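Participants wanted: folding and sorting study, Illham site
Posted November 26, 2018

Gruto is looking for 30 people to take part in paid sessions at our Illham workroom, starting in January. The work is ordinary handling of clothes and small household goods, done with hand-held grippers in place of your fingers. We use the recordings to find out which chores a machine could be trusted with now, and which ones it can't do yet.

You do not need any technical background. We have plenty of engineers already. We would like to hear from people who have worked in a laundry, a clothes shop, a care home, a hotel or a charity sorting room, and from people who have simply done a lot of washing at home.

What the study is about

Machines have been moving boxes and tins for years. Boxes keep their shape. A jumper does not, and it changes again as soon as you pick it up. Our last round of trials, run with Cifuentes, covered 1,988 attempts at picking up, turning and laying down a garment. The machine managed 610 of them without a person stepping in. Tea towels and pillowcases made up most of those. Knitwear did badly, sleeves worst of all, and anything with a hood was dropped from the list before the end.

A shop would not put up with that, and neither would most households. We want to know how people get round the same problems when they have nothing but two jaws to hold with.

What you would do

Each participant comes in for 5 sessions. You will be given a pair of grippers and shown how to open and close them, and you can practise on a towel until you are comfortable. After that you will work through a list of tasks: straightening a sleeve, turning a cardigan the right way out, pairing socks, folding a jumper to fit a shelf, putting stock back in size order. Some tasks are done alone and some with a member of our team.

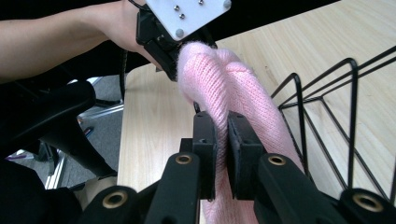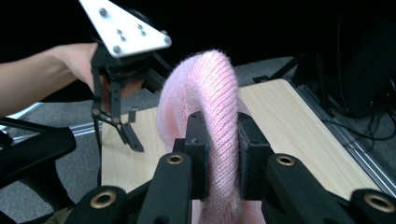 Pink ribbed knit held in a gripper, with a second gripper in hand alongside.

You will not be timed on most tasks. If a garment slips, pick it up and carry on. Slips are as useful to us as clean folds. We will ask you to say out loud when something feels awkward, and there is a short form to fill in before you leave.

The shop-floor tasks were drawn up with Hendix and cover rails, shelves and returns. You may be asked to do one list or both. Please tell us if you have a preference.

Who can apply

You must be 18 or over and able to use both hands for light work. Left-handed people are very welcome, as we had too few last time. The grippers are not heavy, but holding them up for a whole session can tire the wrists, so please tell us about any wrist, elbow or shoulder trouble before you book. Breaks are built in and you can ask for more.

Some of the garments are wool or have a loose, hairy surface. If these irritate your skin or chest, say so on the form and we will give you a cotton list.

Please do not apply if you work for a company that makes or sells handling equipment.

Pay and practical points

Sessions are paid by bank transfer at the end of the week in which you attend. If you have to stop early you will still be paid for the full session. Local bus and train fares are refunded on sight of a ticket. There is step-free access from the yard side of the building, and parking for bicycles but not for cars. Tea and coffee are provided. Lunch is not.

Wear short sleeves or sleeves that roll up, and leave bracelets and large rings at home.

The cameras are mounted on the grippers and point at the work. Your hands and forearms will be recorded. If your face or voice is picked up, that part is removed before anyone outside the study team sees the recording. You can withdraw at any point, including afterwards, and ask us to delete what we hold.

How to apply

Fill in the form on the Gruto participants page, or ask for a paper copy at the Illham front desk. Tell us what sort of work you have done with clothes or linen, paid or unpaid, and which mornings or afternoons suit you. We do not need a CV. Everyone who applies will get a reply, and those not given a place can ask to be kept on the list for the next round.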